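Lounge Cleanup Recordings, Student Robotics Club

Maintainer: Kurniawati Osman
Recorded by: Áine Cronin, Mulugeta Tekleab
Faculty contact: Cinzia Marras
Version date: June 28, 2024

Summary

This folder holds the head camera recordings our club made for the Drokau competition, household track. The task is called "empty the wastebasket." The operator drives both arms of the robot from a separate station and sees only what the head camera sees. There are 80 episodes from 4 operators, all in the same lounge corner. We use them to train the club's pick-and-carry policy, and the first-year members use them to practice labeling.

Task as written in the rules

The robot starts facing the two armchairs and the round table. It has to take the bag out of the small wastebasket, carry it to the bin with the yellow lid, open the lid and put the bag in. The table and chairs may not be moved. A bottle stands on the table for the whole run, and a team loses points if it falls.

Sample views
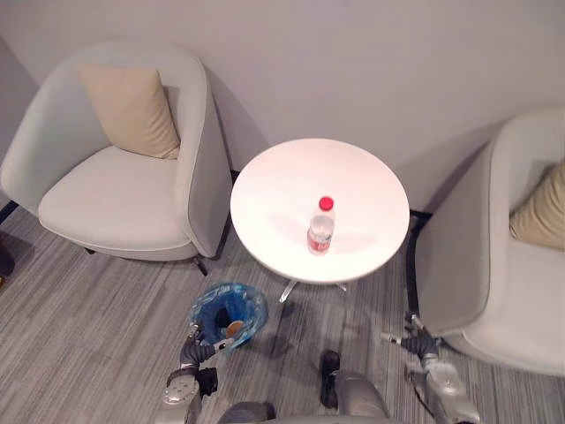
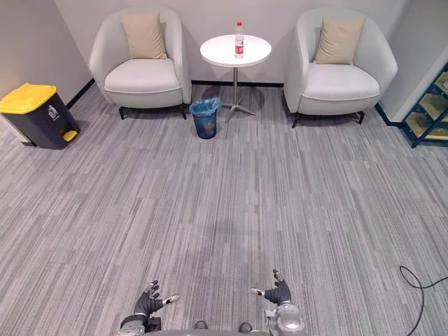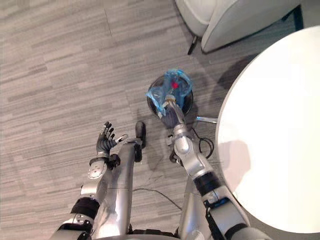
The yellow-lidded bin, open:
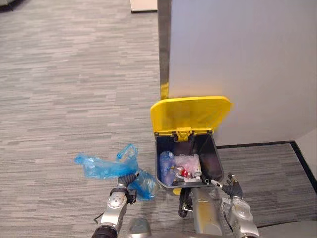
Folder layout

episodes/ has one subfolder per episode, numbered from 001. Each subfolder contains the video, the joint log and a text file with the operator's notes.
labels/ has one CSV per episode with the start and end of each phase.
splits/ has the train and test lists. The test list has 18 episodes. Please don't train on them, even for a quick check, since we report scores on that list at club meetings.
tools/ has the viewer and the script that lines up the joint log with the video.

Phase labels

approach: the robot moves toward the wastebasket
grasp: from first contact with the bag until the hand is closed on it
lift: until the bag is clear of the rim
carry: until the bag is beside the bin
open: the lid is being raised
drop: until both hands are away from the bin

If a phase happens twice because the operator lost the bag, label it twice. Do not merge the two. Time when the robot is standing still and the operator is thinking is labeled "idle" and goes in the same CSV. There are 988 labeled segments in this version, including idle.

"Left" and "right" always mean the robot's left and right. Some of the older operator notes use the viewer's left and right for furniture, and we have not gone back to fix those.

Known problems

The thin plastic is hard to segment. Where the bag is see-through, our masks tend to pick up whatever is behind it, and the striped carpet makes that worse. Treat the bag masks as rough.

The joint log and the video start at different times. Run tools/align.py before anything else. The offset can be up to half a second and it is not the same in every episode.

Finger positions are logged as commanded, with no measured values. A hand can be recorded as closed when it has missed the bag. Use the video to decide.

One room, one lighting setup. A model trained on this alone did poorly when Murray Doucette tried it in the Bindlow hallway, where the floor is plain tile.

Still to do

Second labeler pass on the carry and open phases. Áine has started on the low-numbered episodes.
Convert the notes files to one format.
Record a new set in October with a different bin and at least two rooms.

Use

Club members can copy the data for class projects. Other school teams in the Drokau competition should ask Kurniawati first. Please name the club and the version date in any report. If you correct a label, send the changed CSV with one line saying what you changed, and keep the original file name.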